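Socket-head screw

A socket-head screw is a threaded fastener driven by a key that fits into a recess in its head. The recess may be a hexagon, a six-lobed star or one of several less common shapes. Because the tool enters the head instead of gripping it from the outside, the screw can be placed in a narrow counterbore or close to a wall where a wrench would not fit. Screws of this class are used in machine tools, fixtures, engines, bicycles, furniture and instrument housings.

Terminology

The term "socket screw" covers both headed and headless forms. A cap screw has a cylindrical head taller than it is wide at the thread. A button-head screw has a low domed head, and a flat-head or countersunk screw has a conical underside that seats flush with the surface. A set screw has no head at all; its socket is cut directly into one end of the threaded body, and the other end is formed as a cup, cone, flat or dog point.

In everyday speech the hexagonal type is often called by the name of the key that turns it. Catalogs usually list the screw by thread diameter, pitch and length, followed by the head form, the drive and the finish. Length is measured from beneath the head to the end of the thread, except for countersunk screws, where the head is included.

Head and drive geometry

The hexagonal socket transmits torque through six corners. Contact is concentrated near those corners, and the load has a component directed outward against the wall of the head. If the key is undersized or worn, the corners deform and the socket becomes rounded. The six-lobed drive was developed to reduce this effect. Its curved flanks bring the contact force closer to the tangential direction, so more of the applied effort turns the screw and less of it spreads the head.

Socket depth is a compromise. A deep socket gives the key more engagement but leaves less metal between the floor of the recess and the shank. Low-profile heads have shallow sockets and are tightened to lower values than a standard cap screw of the same thread. The fillet where the head meets the shank is also important. A sharp corner at this point concentrates stress, and the hole in the clamped part is normally given a small chamfer to clear the fillet.
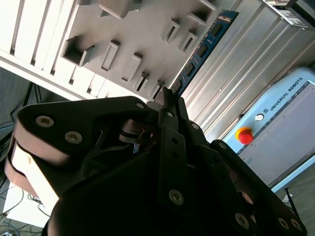
Materials and finishes

Most cap screws are made from medium-carbon alloy steel, quenched and tempered after the head has been formed. In metric practice the strength class is given by two numbers separated by a point. The first number multiplied by 100 gives the nominal tensile strength in megapascals, and the second gives the ratio of yield strength to tensile strength in tenths. A screw of class 12.9 therefore has a nominal tensile strength of 1,200 megapascals and a yield ratio of nine-tenths.

Stainless grades resist corrosion better but are generally weaker than hardened alloy steel. They are also prone to galling, a form of adhesive wear in which the mating threads seize during tightening. Slower driving speeds and a suitable lubricant lower the risk.

Common finishes include black oxide, zinc plating and zinc-flake coating. Black oxide adds almost no thickness and gives limited protection unless oiled. Electroplated zinc protects well in mild conditions, but the plating process can introduce hydrogen into high-strength steel. Hydrogen embrittlement may cause a screw to fracture under a static load hours or days after installation. Baking soon after plating is the usual countermeasure.

Manufacture

Screws are normally cold-headed from coiled wire. The wire is straightened, cut to a blank and struck in a series of dies. An early blow gathers material for the head, and a later one forces a punch into it to form the socket. Threads are then rolled between flat or cylindrical dies. Rolling displaces the metal without cutting it, leaving grain flow that follows the thread profile and improves fatigue life. Heat treatment generally comes after rolling, although threads for severe fatigue service may be rolled after hardening.

Large diameters and small production runs are machined from bar. In this case the socket is drilled and then broached, and a drill mark can often be seen at the bottom of the recess.

Tightening

The purpose of tightening is to stretch the screw slightly, producing a clamping force between the joined parts. Torque is an indirect measure of this force. Much of the applied torque is spent on friction under the head and in the threads, and only a small share remains to produce tension. A change in lubrication can alter the clamping force considerably at the same torque setting.

In joints with several screws, tightening proceeds in a crossing pattern and in at least 2 passes. The first pass seats the parts, and the final pass brings each screw to its full value. Soft materials such as aluminum or plastic may need a washer to spread the bearing pressure, or a threaded insert to prevent stripping.

Loosening

Vibration acting across the axis of the screw is the main cause of self-loosening. When the clamped parts slip relative to each other, friction in the thread is briefly overcome and the screw turns by a small amount. Preventive measures include anaerobic thread adhesive, wedge-locking washers and prevailing-torque inserts. Plain split washers have performed poorly in transverse vibration tests.

Adhesives are graded by strength. Lower grades release with hand tools, while the highest grades usually require local heating before removal.

See also

Hex key
Thread rolling
Bolted joint
Hydrogen embrittlement
Threaded insert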